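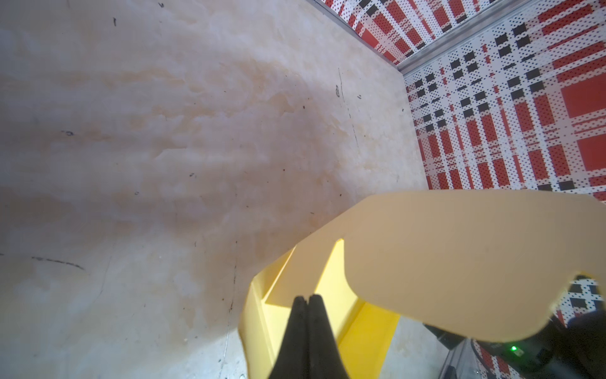 CLUB & CLASSROOM KITS

Skorkadness Two-Arm Folding Bench

If your robotics club has already stacked every block in the building, this may be the bench for you! It started as a student project at the Gulau after-school workshop, and we at Stasen liked it so much that we asked to build it for everybody else. Two arms share one aluminum rail and work together inside an open-topped enclosure, with plaid perforated panels on three sides (the students picked the plaid, and we have grown very fond of it).
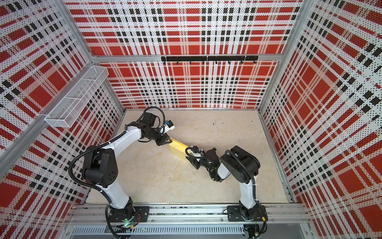

What students do with it

The job is folding, and it is a lovely, stubborn sort of problem. One arm has to hold while the other bends, and teams soon find themselves arguing happily about who should let go first. We suggest starting with yellow card - it stands out well against the pale floor - and moving on to the die-cut blanks once the simple folds feel comfortable.
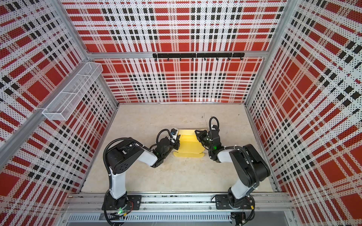
Groups of up to four do best, with a pair on each arm, and most clubs get through a first exercise in roughly 54 minutes, including the chatter. The hook bar and the wire basket both mount inside the walls, so you can keep small bits and pieces close by.

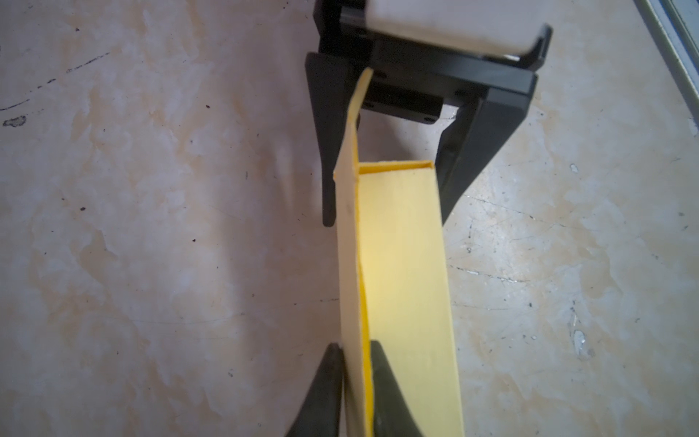 Card work between the two grippers, wrist camera view.

Card blanks come from Cuervo and are sold separately. Club orders placed before July ship in time for the fall term.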